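Is 597 practice episodes enough for a school sim challenge, or is the score telling us nothing?

Posted in Student Robotics > Simulation
Asked by tallowwood_dad

I help out with my daughter's after-school robotics club. They've entered the Gaseo challenge, simulation division, so there's no real arm, only the one on the screen. The job is to pick up the blue band and put it in the white tray. The kids have recorded 597 practice episodes since April and trained on the lot, and the Nista dashboard gives them a score of 8 out of 10.

I've watched it run and I don't believe the 8. It looks to me like it has learned one path and gets lucky. The kids think I'm being a grump.
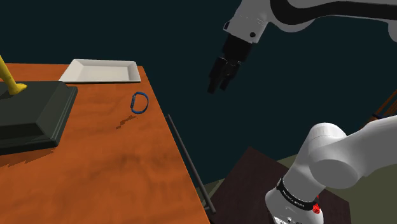
Tray at the back of the table, band in the middle, gripper still out past the edge.

The teacher says more episodes will sort it out and wants 2,000 before the regional. That's a lot of lunch hours. Is there any point, or should they be doing something else?

Irix_mod

More data always helps. We did nearly that many last year and came second. Check your learning rate too.

Lenni Pelkonen

I wouldn't spend the lunch hours yet. "More data always helps" is what people say when they haven't looked at what's in it. If one kid recorded most of the episodes with the band starting in the same patch of table, you could double the pile and learn nothing new about the arm.

Ask them how the 8 was worked out. On the older Nista build the test starts were drawn from the same list as the practice starts, and the score came out flattering for everybody. I'd want to see it on starts the kids picked by hand after training finished. 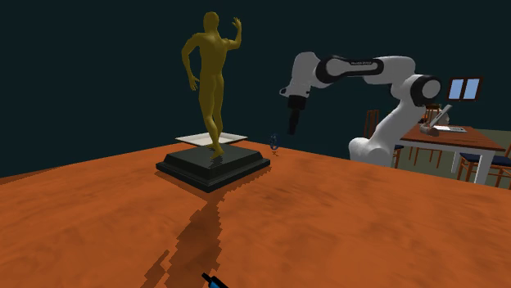 My own club got caught by clutter, and I pulled up this other view from your gallery link because I suspect you will too. We trained with our props parked in one spot all term, then the judges shifted them and the arm went to pieces. You've got that gold figure on its black pedestal right beside the band, throwing a big jagged shadow over the table, and I'd bet the policy leans on it as a landmark. Move the figure to the other side and run it again. If the score falls over, you have your answer and it cost you one afternoon.

Try 3 layouts, same band, same tray, figure somewhere different each time. Write down every run, including the embarrassing ones. Our lot used to stop the recording when it was going badly and call it a glitch.

tallowwood_dad

Thanks Lenni. I asked about the test starts and got a long silence, so I think I know. We'll move the figure first.

oksanen_fan22

does this work with the Oksanen gripper pack as well? mine won't close properly and the colour is wrong

Lenni Pelkonen

No idea, start your own thread and say which version you're on.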